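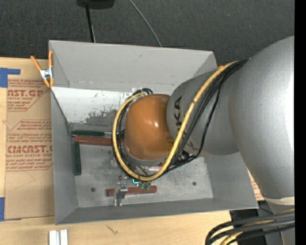
A grey bin on a wooden tabletop, with the orange-capped arm reaching in.

Looking after costumes between shows

Costumes suffer more in storage than on stage. Most amateur companies can keep theirs going for years with a bit of routine.

Empty the pockets on closing night. Old make-up and throat sweets do the worst damage.

For underarm smells on things that can't be washed, mix one part cheap vodka with one part water, spray lightly on the lining and hang up overnight. Test a hidden seam first – some acetate linings mark.

Greasepaint on collars comes off with washing-up liquid, worked in dry with an old toothbrush. Leave for 8 minutes, then rinse cool.

Beaded dresses should lie flat. On a hanger the shoulders stretch, and no amount of pressing puts that right.

Sew a cotton tape into each waistband with the show and the actor's measurements in laundry pen. Paper labels fall off.

Naledi Van der Merwe adds that hats keep their shape if the crown is stuffed with white tissue. Newspaper leaves ink on pale felt.

Check everything for moth in July.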